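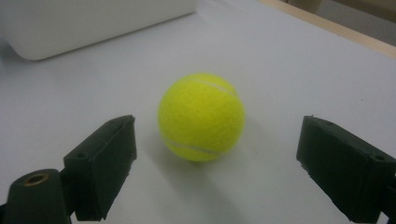 The work order said 300 transfers per shift. A transfer was one ball, table to bin or bin to table, logged by the operator holding the gripper. Studell supplied the balls. Kaltier supplied the software that would learn from the logs and, in June, run the new arm on line 2.

Before the project she had been a sorter on line 2 for eleven years. Her job title was now demonstrator. The pay grade was the same. The chair was better.

The instructions were one page long. Approach from above. Open fully. Close until the felt gives. Do not correct a bad grip in the air -- put the ball down and begin again. She had never sorted that way. On the line she corrected everything in the air.

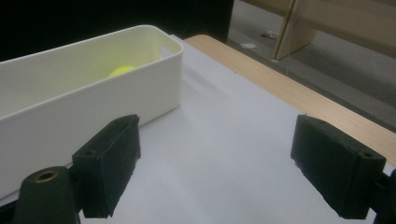 The first week she logged 346 transfers a shift and was asked to slow down. The model, according to the weekly report, could not separate her approach from her release. She slowed down. Her wrist, which had hurt every winter, stopped hurting.

The other sorters came by at break and asked what the arm was like. She told them she had not seen it. It was in a crate at the Leka building, and the crate had a shipping label and a tilt indicator, and the indicator had not been tripped. 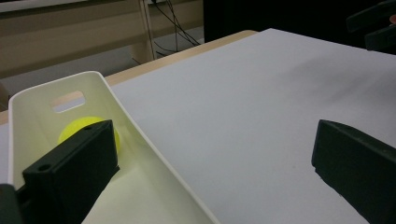 In the fourth week the report listed 177 of her transfers as unusable. The cause was given as operator style. She asked for the list and went through it at the kitchen table. In every one she had turned the wrist a little before closing, the way she used to turn a part to feel for a burr.

She wrote this in the comment field and marked the entries as correct. Two days later the software was updated, and the instruction page had a new line: a small turn before closing is permitted.

She printed the page and pinned it up in the line 2 locker room, next to the shift plan.

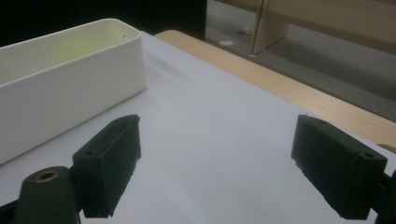

Fevby bench, between transfers.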